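What's Inside a Card Holder?

My name is Kayode Nwachukwu, and I love small things that hold other small things! A card holder is one of my favorites. Open it up and it's like a tiny book, only the pages are clear plastic sleeves.
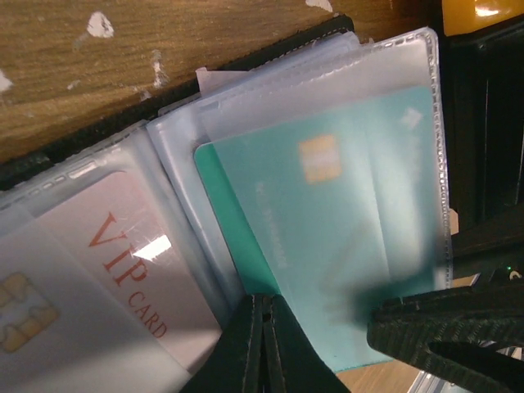 A VIP card with a gold chip, tucked in its sleeve.

See that shiny gold chip? On lots of cards, a chip like that has a teeny computer inside (really!). It helps a machine in a store check that the card is real. VIP means "very important person," so I feel fancy just reading it.

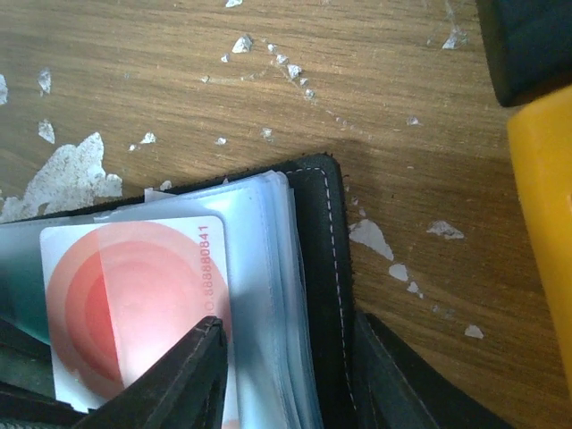 Plastic sleeves get crinkly after a while, and that's OK. They still help keep scratches off. Want to tidy your own library card and bus pass? Lay everything out on a table first, then slide in one card at a time. I put 2 in one sleeve once and had a terrible time getting them out!
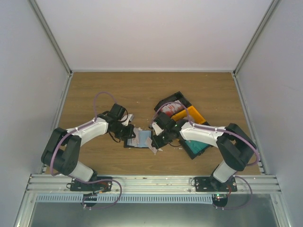 A big wooden tabletop with a pile in the middle.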